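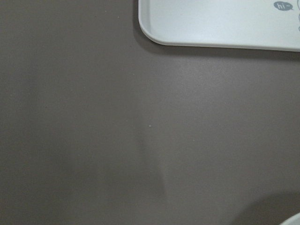
1. What we wanted to find out

Our topic was the dish corner in a shared student kitchen. Does a fixed spot for each thing make clearing up faster, or do people ignore it? We set up one table with a white tray, a cloth, a bowl and a rack of cups and used it for the whole project, starting in September. Group name is Nomen (don't ask, it was a vote). Target house was Lumanlan, 37 residents, one kitchen.

2. Method

Short survey first, then timed rounds. Each round = clear the table, put everything back where the plan says. 30 rounds total. Tray goes down first because it takes the most room. The one with "hi" printed on it was easy to point to in the instructions – people remembered "the hi tray" and forgot our actual labels.

Cloth was harder. Plan version one had it next to the rack, but everybody dropped it wherever there was space. Version two gives it a corner of its own, folded.

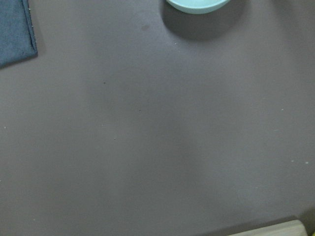 Fig. 2. Folded blue cloth and mint-green bowl at the edges of the table, middle kept free.

3. Results so far

Version two did better in the survey. Times are still a mess, two of us started the stopwatch at diffrent points so we left those rounds out. Full table is on the Wikis page, 596 rows, needs cleaning.

Bowl: no complaints. Tray: some people want it closer to the sink. Cups: see next part.

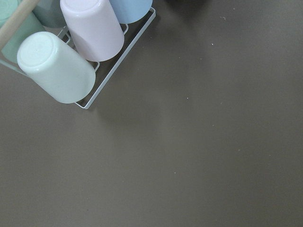 Brusteck
Project lead and report editor, group Nomen
Tue 9 December

4. The cups

Five plastic cups, upside down on the white wire rack. Pastel colors mostly, so people picked "their" color in the survey and then wanted it in the same place every time. We did not plan for that. Mint green in front was the favorite spot, easy to grab.

Upside down was our rule from the start – kept it in both versions. Still to do: try the rack turned the other way, fix the timing sheet, ask the residents agian about the tray.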